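Lista de revisión — mesa de montaje de ordenadores
Taller Kederer, sala 7
Octubre de 2026

Escribo esta lista para las personas que preparan equipos en la mesa de aluminio. Cada punto lleva el resultado y mi comentario. Donde pone "pendiente" hay que volver a mirar antes de la próxima revisión.

1. Superficie de la mesa
Resultado: correcto, con observación.
Los perfiles están firmes y no hay bordes cortantes. En las ranuras encontré 9 tornillos pequeños. Por favor, pasar el cepillo fino al terminar cada equipo. Un tornillo que se queda en la ranura puede terminar debajo de una placa.

2. Soportes y bloques de la izquierda
Resultado: correcto.
La placa gris está bien sujeta. No dejar herramientas encima de los bloques.

3. Conexión a tierra
Resultado: correcto.
Medido en dos puntos de la mesa, los dos bien. La pulsera antiestática del gancho tiene el cierre gastado y pedí otra al almacén Kuipers. Hasta que llegue, usar la del cajón.

4. Corriente desconectada
Resultado: correcto.
Antes de quitar el panel lateral se retira el cable de la fuente y se pulsa el botón de encendido unos segundos. Lo repito cada vez porque ya lo vi olvidado en el equipo 544 — la luz de la placa seguía encendida.

5. Posición de la caja
Resultado: correcto.
La torre se trabaja tumbada, con el interior hacia arriba. No debe moverse cuando se presiona un componente. Si se mueve, poner la alfombrilla Vorum debajo.

6. Fuente de alimentación
Resultado: correcto.
Comprobar los tornillos traseros y que la etiqueta se pueda leer. La fuente no se abre nunca en esta mesa, tampoco para limpiar.

7. Luz
Resultado: pendiente.
Medí 400 lux en el centro. Para ver bien las muescas de las ranuras yo preferiría más. El tubo de la derecha parpadea un poco y la orden de cambio está hecha, pero todavía sin fecha.

8. Procesador y memoria
Resultado: correcto, con observación.
El marco metálico del procesador debe quedar cerrado antes de tocar la memoria. El módulo se coge por los extremos, con los contactos dorados hacia abajo, y se compara la muesca con la ranura antes de bajar. 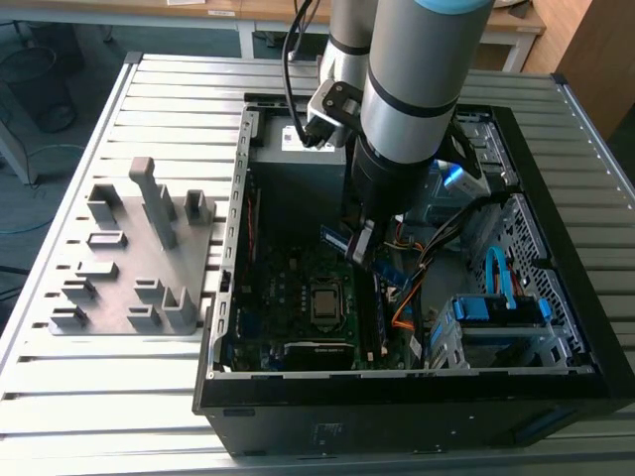
Presionar recto y por igual en los dos lados. Si hace falta mucha fuerza, parar y sacar el módulo, casi siempre está girado. Los contactos no se tocan con los dedos ni se limpian con papel.

9. Tarjeta gráfica
Resultado: correcto.
Mirar que está asentada en toda su longitud y que el tornillo del soporte no la tuerce.

10. Cierre y registro
Resultado: pendiente.
En la hoja Bavuvora faltan las firmas de dos equipos. Sin firma no se pone el panel lateral. Pido también que se escriba la hora de salida, ahora cada uno lo hace a su manera y después no puedo ordenar las hojas.

Quedan abiertos los puntos 7 y 10. La pulsera del punto 3 la revisaré cuando llegue el pedido.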